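Grewal White Tabletop Rack

I run a small web shop out of my spare room and I've been selling the Grewal rack since March, mostly to people who bought the bigger Drollon one first and then found it ate half their counter. It's white plastic, with a flat slotted base and a panel that leans up at an angle. The panel has a rectangular window cut through the middle, which gives you somewhere to hook your fingers when you move it!

I use mine for clear sheets and covers – the kind of thing that gets scratched the minute you stack it flat. Anything see-through is a pain to store because you can't find the edge, and you only spot it when the light hits it right.

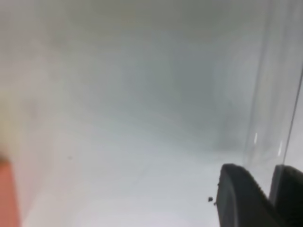

My old way was to lean everything against the wall and hope. Now I stand the sheets up along the base, biggest at the back, and I can flip through them like records. I wouldn't load it with anything heavy (cast iron pans, no, please don't), but for light stuff it does fine. A customer of mine, Harish Rastogi, bought 2 and puts them end to end for his picture frame glazing. He wrote to ask for a longer version. I passed that on to Grewal and haven't heard back yet.

Color is white only. I asked about gray and was told maybe next year. On a white table it pretty much melts into the background, and I like that, though if you want something that stands out you may be happier with the Plundia wire rack on my other page.

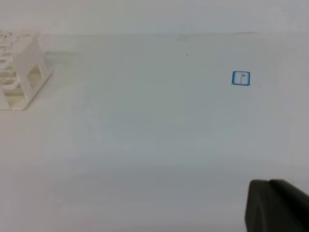 Grewal rack in white, on a white tabletop.

Cleaning is easy enough. Dust gets down between the ribs after a while, so I go along the gaps with an old toothbrush and then rinse the whole thing in the sink with warm water and dish soap. Let it air dry. Skip the scouring pads – I dulled the front corner of my first one that way.

Sold singly or in a box of 4. The box of 4 works out cheaper per rack and comes with plain brown dividers you can reuse. Orders in before 12 noon go out the same day. Shipping is free over $50, and returns are fine as long as the rack hasn't been used.

Goes well with: Holon felt pads, Holon clip-on labels.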